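Listley still shows my old address after I asked them to delete it

Posted by Corinne Haddad in Privacy and data, October 18, 2020

I moved out of a shared house in July and closed my Listley account the same week. A former housemate tells me my name and the old address still come up when she searches the site. I wrote to support and got a reply with a case number ending 1506, saying my details were "retained under legitimate interest". I never agreed to be listed publicly in the first place, only to have an account for buying and selling. I am in the UK. Do they have to take it down, and who do I go to if they won't?

3 replies

Bereket Woldemariam

Closing an account and asking for erasure are two separate things, so check what you sent them. If it only said "please close my account", write again and say that you object to the processing of your address and want it erased. Put the date on it and keep a copy. They have one month to answer. They can extend that if the request is complicated, but one listing is not complicated.

Legitimate interest is a lawful basis they are allowed to use, but you have the right to object to it, and then they have to show why their reasons outweigh yours. Ask them to set that out in writing. If they refuse or don't reply, complain to the Information Commissioner's Office. It is free and you can do it online. They will want to see your letters first.

Nhi Đàm

had the same with Wevville, took 40 days and two emails. just keep on at them

Awuor Kirui

Agree with Bereket. Two things to add. Search engines may go on showing the old page for a while after it comes down, and you ask for that to be removed separately, on the search engine's own form. Also, send a subject access request at the same time and ask who they passed your address to. When I did this with a different site, it had gone to 5 other companies and I had to write to each one.
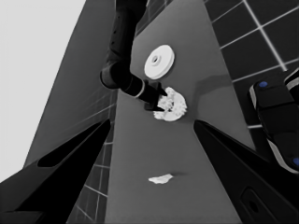

More in Privacy and data

Can my landlord keep a copy of my passport after I leave?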